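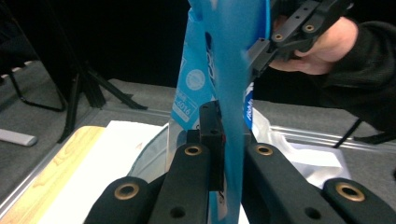
Can I store birdseed in plastic bags over winter?

Willy De Graaf
I bought more sunflower seed than I need and want it to last past November. The shed gets damp. Are plastic bags OK or do I need a metal can?

Hukden
Bags are fine for a few weeks. Mice chew straight through them, so for longer get a can with a tight lid. Don't fill it above 40 degrees or so in there, seed sweats.

Chauhan81
I keep mine in the garage and never had trouble.

Ostrow_P
Freeze it for three days first if you have room. That kills moth eggs. Then put it in the can.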